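Home Projects Space Animals How It Works Make It Ask Us

How a Two-Armed Robot Gets Built in a Shared Workshop

A robot arm is a chain of stiff parts joined by motors. Each place where the chain can turn is called a joint. Your own arm has joints at the shoulder, elbow and wrist. Many robot arms have six, and each one turns in only one direction and back again, like a door on a hinge. Put six simple turns in a row and the end of the arm can reach almost any spot near it, from almost any angle.

The build in this article is called Skekora. It was put together in a shared workshop in Fandville by two members, Maarja Lapiņa and Haoran Lu. A shared workshop is a place where people pay to use the same tools and tables. The arms were bought ready-made. The rest of the work was fixing them in place, wiring them and writing the program that tells them what to do.

Step one: hold still

An arm that moves also pushes back on whatever it is fixed to. You can feel this in a rolling chair. Swing both arms quickly to the left and the chair turns to the right. A robot has the same problem. If its base wobbles, the hand will end up in the wrong place even when every motor has done its job.

Lapiņa and Lu tightened the base bolts, ran a slow test, and tightened them again. Bolts can settle after the first few moves. Skekora's bases are checked every 12 hours of running time.

Step two: power and messages

Each motor needs two things. It needs electricity to turn, and it needs messages that say how far to turn. The motors also send messages back. A small sensor in each joint measures its angle, and the computer reads that angle 600 times a second. If the joint has not gone far enough, the computer asks for a little more. This loop of measuring and correcting is called feedback. You use feedback when you carry a full glass of water and watch the top of it.

Wires that reach the moving end of an arm must have slack, or spare length. A wire that is too tight will pull out when the wrist bends. A wire that is too loose can catch on things. Lu bent each joint by hand as far as it would go, with the power off, before deciding how long each wire should be. 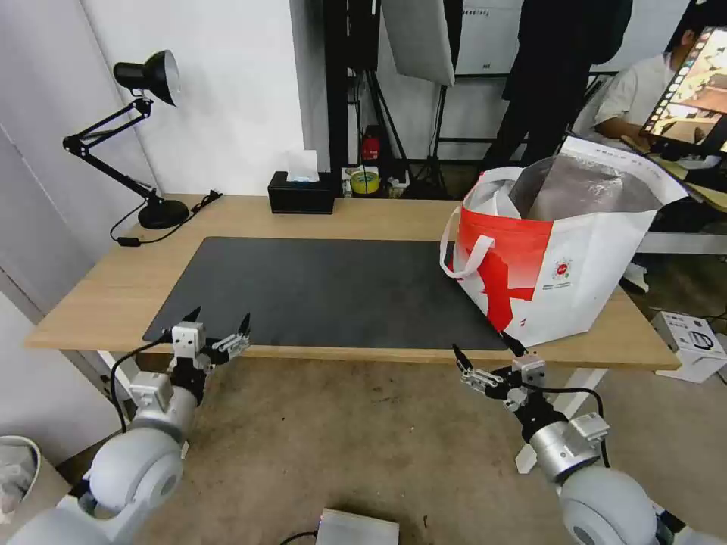 Grippers are the hands of a robot, and there are many designs. Some use suction, like a vacuum cleaner. Some have three or more fingers. Skekora's are parallel grippers, the silver and black parts at the ends of the two arms. The two fingers of a parallel gripper stay side by side and slide together or apart, so the computer has only one number to control: the size of the gap. A hard block is easy work for such a hand. A shopping bag like the white and red one on the desk is harder. Its two handles can bend, and the thin liner bulging out of the top has no fixed shape at all. A program that knows the exact size of a block knows very little about a crumpled liner.

Step three: learning where things are

Before the arms can pick anything up, the computer has to know where each arm is compared with the desk. Working this out is called calibration. The arm touches several marked points, one after another, and the computer records the joint angles each time. From those numbers it works out the position of the base. An error of one degree at the shoulder becomes a much larger error at the fingertips – try it with a long ruler, turning one end slightly and watching the other.

With two arms there is an extra rule. They must never try to be in the same place at the same time. The program keeps an invisible box around each arm and stops both if the boxes touch.

Step four: practice

Skekora's first task was to lift a bag by one handle and put it down again. The program was tested on a computer model about 2000 times before the real arms were switched on. The model was useful for finding bad paths, but the handles in it were stiffer than real ones, and the early grips on the real bag often slipped. Lapiņa changed two things: the fingers now close more slowly, and they wait a moment before lifting.

Safety in the workshop

Keep your hands out of an arm's reach while its power is on, even if it is not moving. It may only be waiting for its next message. Find the stop button before you start, and make sure an adult who knows the machine is with you.

Words to know

Joint: a place where a robot arm can turn.
Gripper: the part that takes hold of things.
Feedback: measuring what happened and using it to correct the next move.
Slack: spare length in a wire or rope.
Calibration: finding out exactly where a machine is and how its measurements match the real world.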